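Grip force on soft objects, shared workshop arm
Posted by Esperanza Kasprzak, August

Escobedo arm, two-finger gripper, wrist camera plus a fixed one looking down at the table. Target is a toy ketchup bottle. I'm running position control on the fingers with a current limit of 48 percent. Layout at the moment:

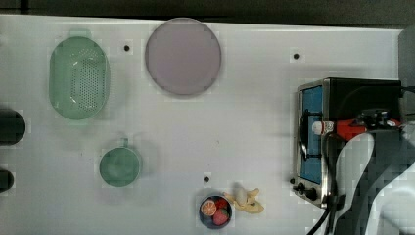
Overhead camera, bottle in the gripper, toaster oven at right.

Question is whether to keep the current limit or fit force sensors.

mlindqvist wrote:
Sensors. Motor current through a gearbox is mostly friction at that level. We logged 1,000 closes on the Merkine unit and the contact threshold drifted all the way through.

zevus_bench wrote:
Disagree with Myrtle. Felt compresses. Close to a fixed width, 2 mm under nominal, and stop there. You don't need force for this.

E. Kasprzak wrote:
Fixed width assumes I know where on the bottle I'm gripping. From the wrist camera I get the label and the red top, and the embroidered lettering comes through upside down and mirrored.

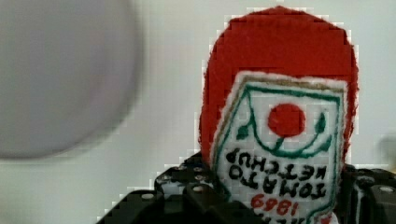 I haven't found the flip in the driver settings yet. Until that's sorted I don't trust any grasp point computed from that view.

zevus_bench wrote:
Fix the mirror first, then. Calibration will be wrong in one axis otherwise.

mlindqvist wrote:
Agreed on that part. Still fit the sensors. Budget about 8 hours for wiring.

Contact: Groltevport Workshop Forum | Copyright the posters | Back to top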